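Tunholm Beach Incident Records

A text dataset of news reports and rescue logs about swimmers, surfers and small boats in trouble off public beaches. Maintained by Bartosz Stępień. Current release: October.

Contents

The set holds 1,656 records from 33 beaches. Each record covers one incident and joins the local news text, where there was any, to the matching log entry. Rip current rescues make up most of the set. Animal encounters are a small part, with 130 records.

Fields

incident_id: string, stable across releases
beach_code: string, see beaches.csv
local_hour: integer, 0 to 23, blank if the log gives no time
category: one of 12 values, listed in categories.txt
outcome: rescued, self-recovered, injured, fatal, unknown
news_text: plain text, names of private persons replaced by tokens
log_text: plain text, as typed by the duty crew, spelling not corrected 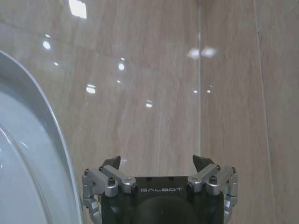
Sources

News text comes from the Parnia archive. Logs were exported from Prinix, the duty software used at all the beaches. The Magalhães logs were kept on paper until the switch and were typed in by hand. Expect missing hours and short entries there.

Processing

1. Exact duplicates removed by hash.
2. News and log entries matched on beach, date and category. Dates are dropped after matching.
3. Doubtful matches read by one person and kept or split.
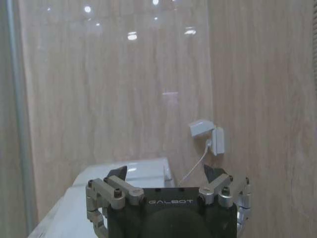
Gripper marked GALBOT.

Known problems

The outcome field follows the log when the two sources disagree. Early news reports often give a worse condition than the log does. "Unknown" is used when the person left before the crew wrote the entry. Beaches without a winter crew have no winter records, so counts by season should not be compared between beaches.

Splits

Train and test are split by beach. Do not reshuffle by record, as one incident can be mentioned in the news text of another.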